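Noviembre, 23:40

Otra vez con olor a moqueta en la ropa. No sabía que la moqueta se pegara tanto hasta que empecé a pasarme las tardes encima de ella, moviendo objetos pequeños de un sitio a otro para que una máquina que todavía no conozco aprenda a hacerlo mejor que yo. En casa, mientras tanto, los platos llevan dos días en el fregadero. Se ve que mi talento para la manipulación de objetos solo se activa con contrato.

Hoy hemos llegado al episodio 831. Lo apunto porque Nelletti, que es como se llama el proyecto y también la hoja de cálculo y también el dolor que tengo en el hombro derecho, pedía 500 en el plan original. A las 500 hubo galletas. Al día siguiente llegó un mensaje de Omine diciendo que los datos eran «muy prometedores», expresión que en mi experiencia significa que hay que hacer más. Y hemos hecho más. Del nuevo total no se habla, lo cual me parece una muestra de delicadeza.

Por la mañana, sesión de etiquetado. Me gusta más de lo que confieso. Te sientas, te pones el vídeo a media velocidad y vas marcando dónde empieza y dónde termina cada cosa: acercarse, agarrar, levantar, soltar. Parece fácil hasta que te preguntas en serio cuándo empieza uno a agarrar. ¿Cuando toca? ¿Cuando aprieta? ¿Cuando se decide? La guía de anotación dedica a este asunto una página y media y termina remitiendo al «criterio del anotador». Mi criterio a las nueve de la mañana y mi criterio después de comer son dos personas que no se saludan. He revisado una tanda de la semana pasada y he movido casi todas mis marcas unos fotogramas hacia la izquierda. Mañana supongo que las moveré a la derecha.

También he descubierto, viéndome las manos tanto rato, que hago un gestito antes de coger cualquier cosa. Un amago, como quien va a saludar a alguien y duda si lo conoce. Lo hago con las tazas, con las tapas, con todo. Está en cientos de episodios. Si el modelo aprende bien, va a heredar mi indecisión, y algún día en alguna nave industrial un brazo carísimo hará un amago delante de una caja y un ingeniero perderá una semana buscando el fallo en el controlador. Me he planteado avisar. He decidido que es mi legado.

Después de comer, lo de siempre: colocarse, calibrar, esperar a que Cerska reconozca los dos aparatos. Cerska es el programa de grabación y tiene carácter. Reconoce el izquierdo a la primera y con el derecho se hace de rogar. Hay que desconectarlo, volverlo a conectar y no mirar la pantalla. Sé que lo de no mirar es superstición. Lo hago igual y lo he visto hacer a gente con doctorado. 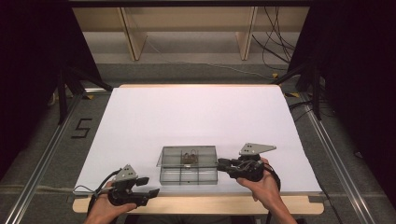 La tarea de la tarde era la caja con tapa, y la caja con tapa es mi enemiga. Trabajar con dos pinzas en vez de con dos manos es como volver a tener cuatro años y unas manoplas puestas: sabes perfectamente lo que quieres hacer y te llega al extremo una versión resumida. Con el vaso te defiendes. Con el trapo incluso luces. Pero una tapa transparente sobre una caja transparente, encima de un tablero blanco, es una broma que alguien diseñó en una reunión y que luego nadie se atrevió a retirar. La tapa se me queda torcida, asomando un poco por la izquierda, y tengo la pinza derecha casi pegada a la pared de la caja mientras la otra sigue abierta, a la espera, como el cuñado que ha venido a ayudar en la mudanza. Dentro, en el compartimento del centro, está la cosita marrón, con su especie de lazo de alambre arriba. Llevamos días con ella y sigo sin saber qué es. En la hoja figura como «objeto pequeño», que es una manera elegante de rendirse.

El problema con lo transparente es doble. Está lo mío, que no le veo bien el borde y me fío más del ruidito que de los ojos. Y está lo de la cámara, que por lo visto lo pasa peor que yo, y la cámara no tiene ruidito. Pregunté una vez si se podía cambiar la caja por una de un color honrado, un rojo, un verde botella. Me contestaron que la dificultad era deliberada. He trabajado en suficientes sitios como para saber que las dificultades se vuelven deliberadas en el momento en que alguien pregunta por ellas.

Regla de hoy, nueva: los fallos también se guardan. Hasta ahora, si se te caía algo, decías «descarta» con voz de cirujano y a empezar de nuevo. Desde esta tarde hay que terminar el episodio pase lo que pase y corregir el error con naturalidad. Los datos de recuperación, dicen, valen oro. Lo entiendo, y hasta me parece sensato: un sistema que solo ha visto tardes perfectas no sabrá qué hacer con una mala. Pero corregir con naturalidad sabiendo que te graban para enseñar a otro a corregir con naturalidad es de lo menos natural que he hecho en la vida. La primera vez que fallé a propósito me salió bien. Tuve que repetir el fallo.

Tres repeticiones más tarde ya dominaba el error fingido, y entonces empecé a cometer los auténticos, que no se parecen en nada. Los fingidos son limpios, casi coreográficos. En los de verdad hay un instante de quietud, como de persona que se ha dejado las llaves dentro. Espero que el modelo sepa distinguirlos. Yo en el etiquetado no voy a poder, porque solo hay una casilla.

A media tarde bajó el ritmo. Hay un momento, pasada la segunda pausa, en que las manos se ponen a hacerlo solas y la cabeza se va. Hoy se me fue a la cocina de mi abuela, que cerraba las fiambreras con el codo mientras hablaba por teléfono. Ni un amago. Si hubieran grabado a mi abuela, Nelletti se habría acabado con 3 episodios y sobrarían dos. Claro que ella habría querido saber qué iban a hacer con los vídeos, y cuánto pagaban, y si habían comido.

Yo también me lo pregunto a veces, lo de los vídeos. No con angustia, más bien con curiosidad de quien cría una planta para otro. Cada episodio dura menos que un semáforo, y en la carpeta son todos iguales: un número, dos flujos de vídeo, una ristra de posiciones. Me cuesta pensar que ahí dentro esté lo que sea que hago cuando cierro una caja. Pero el mes pasado nos enseñaron una prueba del modelo anterior, el entrenado solo con la tarea del vaso, y el brazo se acercó, dudó un poquito y lo levantó. Dudó un poquito. A mi lado aplaudieron por el vaso. Yo estaba bastante emocionado por lo otro y no se lo he contado a nadie hasta ahora, si es que un diario cuenta.

Hacia las siete, cambio de instrucciones a mitad de bloque. Ahora quieren variedad. Que no se coja siempre la tapa por el mismo lado, que se cambie el orden de las manos, que se empiece desde otra posición. Después de semanas pidiéndonos consistencia. Tengo la guía impresa y ya hay tantas cosas tachadas que se lee mejor lo tachado. Lo de variar, además, cansa muchísimo más. El cuerpo encuentra un camino y quiere quedarse a vivir en él. En cuanto me descuido, mi variedad se repite con una regularidad que daría para otro estudio: izquierda, derecha, izquierda, derecha, como un desfile.

Cerré en el 836, y eso me obliga a una aclaración para cuando relea esto: el 831 de arriba lo tenía apuntado en la mano desde la pausa, con bolígrafo, y luego hice cinco más. Cinco en toda la última hora. Dos se fueron en discutir con Cerska, que decidió que el aparato derecho no existía mientras yo lo tenía agarrado. El resto, en buscar ángulos nuevos para una tapa que tiene los lados que tiene.

Al recoger me preguntaron si podía ir también mañana por la mañana, para empezar con Lie, que es el conjunto siguiente. He dicho que sí sin preguntar de qué va. Por el pasillo he oído la palabra «cremalleras» y he seguido andando.

El hombro, regular. Me he puesto el saco de semillas caliente y he intentado cenar con la izquierda para compensar. Sopa, mala elección. Tampoco he guardado las sobras: el único recipiente limpio era uno de esos de plástico transparente, con la tapa a juego, y me he quedado mirándolo un rato con la mano a medio camino. Lo he vuelto a meter en el armario y he dejado la olla en la nevera con un plato encima.

Mañana, antes de salir: imprimir la guía nueva, llevar pilas para el ratón y preguntar qué casilla se marca cuando el fallo sale bien.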